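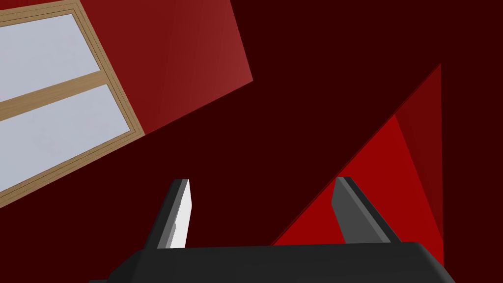 September 24, 2021

We closed on the Drakden condo in March, and I still get asked why we passed on Fleminlow. The short answer is the monthly dues. Fleminlow wanted $300 a month more, and the extra money went to a pool we would use 4 times a year.

Our agent, Pongsak Sriwong, got us the last 12 months of meeting minutes before we made an offer. I read them all. One roof repair, a long argument over parking – nothing that worried me.

The building is 100 units. We're on the quiet side, and the bus stops out front.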